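청첩장과 좌석표는 결혼식 준비에서 맨 나중으로 밀리기 쉽다. 하객 264명 규모의 예식을 기준으로, 명단 정리부터 좌석 카드 인쇄까지의 순서를 적는다.

## 1. 명단을 한 파일로 합치기

양가 명단을 따로 받으면 이름이 겹친다. 스프레드시트 한 장에 이름, 연락처, 관계, 동반 인원, 식사 제한 칸을 만들고 가족 단위로 한 줄씩 적는다. 외국인 하객은 여권 표기를 그대로 쓴다. 예를 들어 Nuria Ambaye를 한글로만 적어 두면 나중에 카드를 찍을 때 철자를 다시 물어봐야 한다.
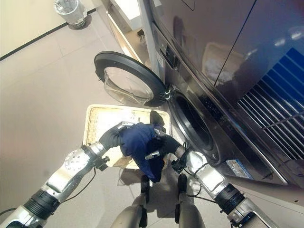 *드럼세탁기 앞, 바구니 위로 들어 올린 남색 옷*

## 2. 청첩장 발송

종이 청첩장은 가구 수로 센다. 위 명단은 143가구였고, 여분을 조금 더해 주문했다. 발송은 예식 8주 전, 회신 마감은 3주 전으로 잡는다. 11월 예식이면 9월에는 봉투가 나가야 한다.

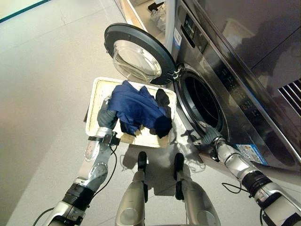 회신이 없는 집은 마감 다음 날부터 전화로 확인한다. 문자는 답이 늦다. 통화한 결과는 바로 파일에 적고, "미정"이라고 한 사람은 색을 달리해 둔다.

## 3. 테이블 배치

1. 예식장에서 테이블 도면을 받는다. Prurnham 홀은 10인 원탁과 8인 원탁을 섞어 쓴다.
2. 양가 부모님과 조부모님 자리를 먼저 정한다. 스피커 바로 앞은 피한다.
3. 나머지는 관계별로 묶는다. 직장 동료, 학교 친구, 친척 순으로 채우면 수월하다.

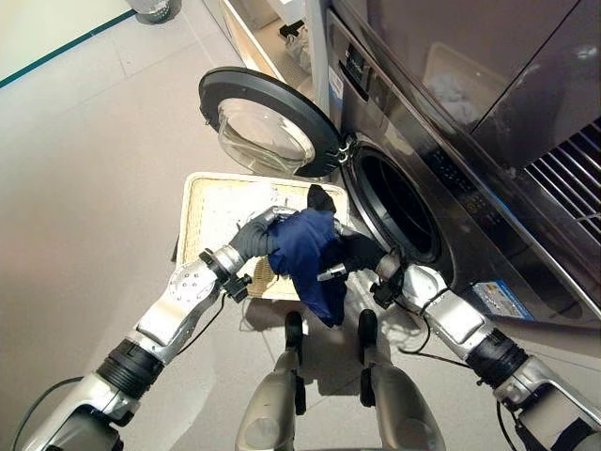 혼자 오는 하객은 아는 사람이 한 명이라도 있는 테이블에 넣는다. 아이가 있는 집은 출입구 가까운 쪽이 편하다. 배치를 마치면 사회자에게도 한 부 보낸다. 우리는 Dineo Mthembu에게 맡겼는데, 축사 순서와 좌석을 같이 보고 두 자리를 바꿨다.

## 4. 좌석 카드 인쇄

- 용지는 250g 이상 무광지를 쓴다.
- 이름은 18포인트, 테이블 번호는 그보다 작게 넣는다.
- 빈 카드를 몇 장 남겨 당일 변경에 쓴다.

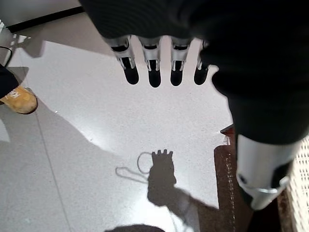
## 5. 예식 전날 확인

카드를 테이블 번호순으로 묶어 상자에 담고, 최종 인원을 오후 3시까지 예식장에 알린다. 좌석표 파일은 휴대전화에도 저장해 둔다.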